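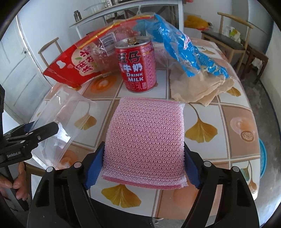

Photo: Feretbridge Neighborhood News

Snack table cleanup kicks off tidy month at the Drusis Rooms

Search this site Enter keywords Go

FERETBRIDGE – The snack table at the Drusis Rooms on Bramwell Street is getting some well-earned attention this September, and the first results are a treat to see! Members of the Kalon social club have started a daily cleanup at 5 p.m., when the afternoon crowd heads home and the wrappers tend to pile up.

The club has 61 members and meets over cold drinks, packaged snacks and plenty of talk. A red can of milk drink on the ginkgo-leaf tablecloth is a pretty typical sight, and so are the opened snack bags that go with it. Under the new plan, two people take the table each day. Wrappers come off first, then cans, and then the whole cloth gets a good scrub with a mesh sponge. The glossy cloth is a club favorite – those golden leaves brighten up the whole corner – and members are keen to keep it looking its best.

The floor is part of the plan too. Baskets are going down at floor level so cans can be gathered in one trip, and bulky packaging will be flattened before it goes out. Chairs get pushed back against the wall at the end, which leaves a lovely wide stretch of floor for sweeping.
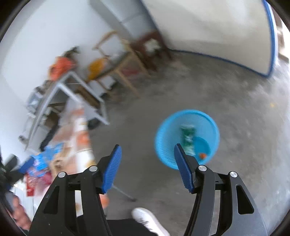 Do cans need to be rinsed before they go in a basket?
A quick rinse is enough, and the pull-tab can stay on.

The club has set aside $70 for sponges, bags and a second tablecloth, to be swapped in on wash days. Members have already started a friendly argument over the pattern, with the ginkgo fans well ahead so far.

Anyone who uses the Drusis Rooms is welcome to lend a hand, even for a few minutes. The sign-up sheet is by the front door, and there are still plenty of open spots toward the end of the month. Cold drinks are on the club for everyone who pitches in.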